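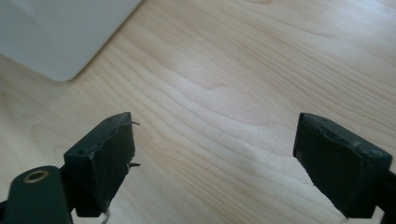 Kitchen table refinishing, or talk me out of it (long, sorry)

prallier_porch
My grandmother's recipe for plum dumplings takes up a whole afternoon and most of a kitchen table, and I've been thinking about that since we moved into the new place in September. I grew up with a table you could do anything on. You floured it, you rolled dough right on it, you scraped it down with a bench knife and wiped it with a rag, and then you ate supper on it. Now I have a pale table, a really pretty one, with that soft wavy grain that goes nearly cream where the daylight hits it, and I'm scared to put a wet glass on it. My husband says it's a table and I should use it like one. So my question for all you bakers is whether you work dough directly on wood, and if so, what's on the wood? The seller couldn't tell me what the finish was. It's smooth and not very shiny, and that's as much as I know.

I make dumplings, egg noodles, and a yeast roll that my kids would trade me for. I'd love to do all of it on the table itself and not on the silicone mat, which slides and smells like onions no matter what I do to it.

girkau_baker
Welcome! You've picked my favorite subject, so get comfortable. I have rolled dough on bare wood for my whole adult life and would never go back. Flour sits in wood in a way it just doesn't on stone or steel, and noodle dough especially wants a bit of drag under it. When I roll on my sister's granite counter the dough skates all over the place and I end up using my hip to pin the edge of it, which is no way to live.

But your finish does matter. If there's a varnish on there you won't get the drag, and a bench knife will scratch it up. Put a few drops of water somewhere out of sight, underneath if the underside was finished too, and go have a cup of coffee. If they're still beading when you come back, you've got a film on it. If the wood has gone dark under them, it's oil or wax or nothing at all.

crumbledown
I'm going to be the wet blanket. I would not do this on a table people eat at, do homework at and set their grocery bags on. Get a board! A big one with a lip that hooks over the edge. I paid too much for mine and have never been sorry for one minute. It goes behind the fridge when I'm done and the table stays nice.

girkau_baker
Behind the fridge it goes, and behind the fridge it stays. I had a board like that. I used it for pie at Thanksgiving and the rest of the year I looked at it and thought about how heavy it was.

crumbledown
Well, mine comes out every week, so I guess we're different people.

Igor Ostrowski
Hello from a mostly lurker. My mother had a board, called a stolnica where she came from, and it was nearly as wide as the table. She stored it standing up in the hall with a cloth over it, and as small children we believed it was a door. I still have it. It has a dip in the middle from her scraping and I wouldn't sand that dip out for any money. So I am on the board side, but for reasons of sentiment, and I admit a table would be less trouble to carry.

What I really wanted to ask prallier_porch is what goes in the dumpling dough. Potato, or farmer's cheese?

prallier_porch
Oh Igor, a door! I love that. Potato, always. Old floury ones, boiled in their skins the night before and put through a ricer cold. One egg, a spoonful of farina, and 200 grams of flour to start for 1000 grams of potatoes, and then you keep adding more by feel until it stops sticking to you. My grandmother (she was a Kołodziej, if that means anything to anybody from that side) put a sugar cube where the pit had been. I use brown sugar and a little cinnamon and she would have had something to say about it.

And I did the water test this morning. It beaded right up. I stood there with my coffee feeling like I'd gotten a bad report card.

Igor Ostrowski
Brown sugar is fine. I won't tell her.

girkau_baker
Okay, so a film finish. Don't be sad! You can still roll on it, it'll just be a bit slippery, and you'll want a plastic scraper instead of metal. Or you strip it and oil it, which I did to mine over a long weekend with the windows open. I used plain mineral oil, wiped on and wiped off, many rounds. It's not a hard job but it's a boring one.

Ubaldo Gatti
Please wait before anyone strips anything. I worked 17 years in a furniture shop in Clonavville and I've seen a lot of tables brought in by people who had a long weekend. If the top is solid you can sand it and do what you like. If it's veneer, there's very little wood there before you're through to whatever's underneath. Look at the end of the table. On a solid top the grain on the face carries over and you'll see end grain, the little curved rings. On veneer you'll see a strip of edging, or lines that don't match up with the face at all.

Also, mineral oil never hardens. It's fine on a cutting board, but on a table it will get on the homework and on sleeves. I'd use a hardwax oil and let it cure as long as the can says.

girkau_baker
I respectfully disagree about the mineral oil — mine has been fine and my kids' homework survived — but he's right about the veneer, and I should have said so first. Check the ends.

crumbledown
Or a board.

prallier_porch
You are all so kind, even the board people. I crawled around with a flashlight and I think I see the curved rings on one end, but the other end is up against the wall with a radiator behind it, so that's waiting until I have someone to help me shift it. Ubaldo, if it is solid, would you sand the whole top or could I get away with doing only the half I roll on?

Ubaldo Gatti
The whole top. If you do half, you'll see the line every time you sit down. Start with 120 grit, go with the grain, and vacuum in between. And do the underside with one coat too, so it doesn't cup on you.

Igor Ostrowski
I made the dumplings last night with your potato amounts. 18 of them, for two people. We did not speak much afterward. The dough wanted quite a bit more flour than I expected, but my potatoes were the wrong kind, I think.

prallier_porch
Eighteen!! Igor, they freeze beautifully, raw, on a tray, and then into a bag. And yes, waxy potatoes will drink flour all day long. Try russets next time and let them steam dry in the colander before they go in the fridge.

I'm borrowing my neighbor's board for this batch while I make up my mind about the sanding. Crumbledown, you may have that one.

crumbledown
Measure the lip before you borrow it. Some of them don't hook over a thick edge.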